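Used-car battery checks: what a health certificate covers

Gradura has been issuing battery condition reports for used electric cars for four years. The reports are now attached to listings at a number of independent dealers, and buyers have begun to treat the percentage printed on them the way they once treated the odometer. Ilona Kocsis runs the test bay. She agreed to go through the method, the limits of the method, and the questions a buyer should put to a seller before signing.

The first thing she wants corrected is the meaning of the headline number. State of health, as Gradura reports it, is usable capacity as measured, divided by usable capacity when the car was new, expressed as a percentage. It does not measure range.

"Range is capacity times consumption, and consumption belongs to the driver, the tires and the weather," Kocsis says. "Two cars at 91 percent can go very different distances. People phone us in winter and say the certificate is wrong. The certificate says nothing about winter."

There are two ways to arrive at the number. The short test reads the value the battery management system has calculated for itself, through the diagnostic port, and checks it against cell voltages at rest. It takes 13 minutes. The long test discharges the pack to a low state of charge, rests it, then charges it at a controlled rate on alternating current while energy is logged at the connector. A car booked for the long test stays for 24 hours.

"The short test is asking the car how it feels," she says. "Most of the time the car is right. When it is wrong, it is usually because it has lived between 60 and 80 percent for two years and has never seen the ends of its own scale."

A management system estimates capacity from voltage and from counted current. The counting drifts. It is corrected when the pack rests near full or near empty, where the voltage curve is steep enough to be useful. Cars that are topped up daily and never run down give the software few chances to correct itself, and the reported value can sit several points away from the measured one in either direction. 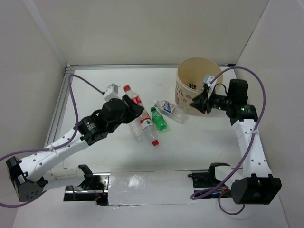

Bence Hajdu takes a harder view and would refuse a short test on any car more than five years old, on the grounds that a reading with no full charge cycle behind it should not be printed beside a price.

Kocsis does not go that far. For a three-year-old car with an ordinary charging pattern she considers the short test adequate, provided the report states which test was done. Gradura prints this on the first page under the vehicle identification number. She has seen reports from other firms where it appeared on page six, or where the test type had to be worked out from the duration.

Cell balance is the second figure she looks at, and she rates it above the first for older cars. Gradura records the spread between the highest and lowest cell group at three points: near full, at the middle, and near empty. A healthy pack shows a small spread at the top and the middle and a somewhat larger one at the bottom.

"A pack at 88 percent with even cells is a better purchase than a pack at 92 with one weak group," she says. "The weak group sets the floor. The car stops when that group is empty, whatever the others have left."

The widest spread she has recorded on a car offered for retail sale was 368 millivolts, near empty, on a seven-year-old hatchback that showed no warning light. The seller had described the battery as excellent. At half charge, which is where the car had been kept on the lot, the spread was within normal limits and a short test would have passed it.

Temperature is controlled only in the long test. The bay is held at 22 degrees Celsius and a car stands in it overnight before charging begins. Short tests are done wherever the car happens to be, and the report gives the pack temperature at the time. Below 10 degrees Kocsis will not issue a short-test certificate. The car is brought inside or the appointment is moved.

On fast charging, she is cautious about the common advice to avoid any car with a heavy history of it. Some models store the split between direct and alternating current energy, and where it can be read it goes into the report as information, with no effect on the score.

"I have had taxis with almost nothing but fast charging and they were fine," she says. "I have had cars that stood at 100 percent in a hot garage every summer and they were not fine. If I could have only one number from the history, I would ask for the time spent above 90 percent. Most cars will not give it to me."
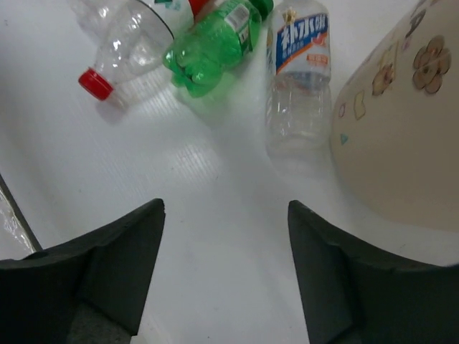 Barnabás Sipos asked, when a draft of the method was sent around to dealers, why the cost of a long test should fall on the seller if the result can only lower the price of the car.

The answer given at the time was that it need not. Gradura accepts bookings from either side, and a fair share of long tests are now paid for by the buyer after a deposit has been placed. Kocsis advises that the deposit agreement name a threshold in writing, with the test type, and state what happens if the car falls below it. Without a threshold the parties argue about whether 84 is good.

The manufacturer's battery warranty is a separate matter. Typical terms promise a minimum of 70 percent for eight years or a set distance. The maker will measure the pack by its own procedure before accepting a claim, and an outside report is at most a reason to ask for that measurement. She has not known one to be accepted on its own.

Plug-in hybrids are tested by the same method with different expectations. The packs are small and cycled more often, and a percentage point represents much less energy. Two hybrid models cannot be given a long test at all at present, as the car starts its engine before the pack reaches the required low point. For those, only the short test is sold, and the certificate carries a note.

The report form was revised in May. It now shows the charge level on arrival, the software version of the management system, and the date of the last update if the car stores one. The last item was added after an update on one model changed the reported capacity by three points overnight with no change in the cells.

Asked what a buyer should do with no certificate and no time to order one, Kocsis gives a short procedure. Drive the car down to under 20 percent if the seller allows it. Charge it to full on alternating current and note the energy delivered according to the charging station. Take off a tenth for losses. Scale the result up to a full charge and compare it with the usable capacity in the handbook, taking care to use the usable figure and not the gross one.

"It is crude," she says. "It will be within five points if the station meter is decent. It tells you nothing about balance. But it will find a bad one."

Certificates are valid for six months or 10,000 kilometers, whichever comes first. Renewals within a year of a long test can be done with a short one.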